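4.2 Putting items into a basket

The Jallent arm can do this chore slowly, with someone in the room. It can't yet tidy a whole kitchen.

1. Set the basket on the bench within reach of the arm.

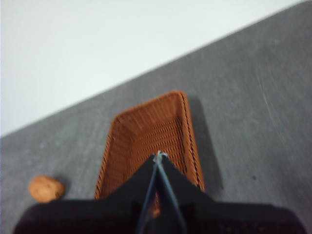 2. Choose Basket on the Trasska panel and set the speed to 200.

3. Put out one item at a time. Soft or odd-shaped food takes longer to grip.

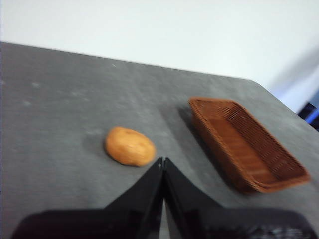 Note: If the grip fails twice, the arm parks - press Resume to try again.

Caution: Keep hands clear until the arm has parked. 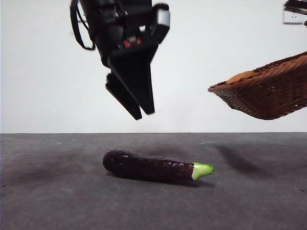
Can I leave it to unpack the groceries by itself?
Not with this version. It handles single items on a clear surface, and a person still has to check the result.

4. Log faults with Dinesh Bhatia at Dodomar, quoting code 791.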